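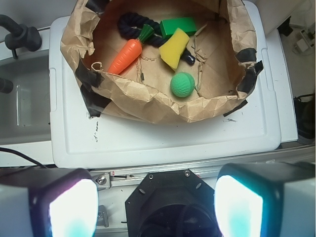

Plaltau Shared Workshop / Arm Build Group / Tickets

Ticket 26: Gripper closes on the bag instead of the toy
Opened: 24 Sep 2018
Status: open, workaround in use
Machine: Trumitz arm, wrist camera, two-finger gripper
Task: take dog toys out of a paper bag, one at a time

Problem

The arm picks a target inside the bag, goes down, and closes on the paper. It happens most with the mint-green ball. On the first run of 30 picks, 13 ended with paper between the fingers. The carrot and the rope were fine on most tries.

No error is raised. The controller sees resistance at the fingers and reports a good grasp, then the lift starts and the bag comes up with it.

Log

1. Checked finger calibration. Open and closed positions both match the saved values. Not the cause.

2. Rolled the rim of the bag down so the fingers have a clear way in from above. Helped with the carrot. No change for the ball.

3. The bag was sliding on the bin lid whenever a finger touched it. Put black tape around the edges, four strips. The bag stays put now, but the paper has started to tear at the rim and the torn bits stand up inside, near the ball. The detector sometimes takes a scrap for part of the toy.

4. Turned the finger lights down one step at a time. At full brightness the creases in the paper wash out and the depth estimate comes back too shallow. Three steps down was the best setting. Any lower and the navy rope gets lost.

5. Ran 30 more picks with the lights down and the same toys in the bag. Bad grasps went from 13 to 3. All 3 were the ball.

6. Tried raising the grip force to hold the ball better. Made it worse, the dimpled surface rolls out and the fingers meet on paper. Put the force back where it was.

Workaround

Lights three steps down. Pick the ball last, after the block and the yellow toy are out, so the fingers can come in wider. Setting is saved in the Brullesau profile, load that one before you start. Don't overwrite the default, the cup task still uses it.

Still to do

- Make the grasp check compare finger gap with expected toy width. At the moment any resistance counts as a success.
- Try a heavier bag. Same toys, same lid, so the numbers can be compared.
- Trim the loose scraps before each run. If you replace the bag, note it in this ticket.
- Look at the softer finger pads from the Wang kit. They fit this mount but need a new closed position.

Will rerun in October once the grasp check is changed. Leave the ticket open until then.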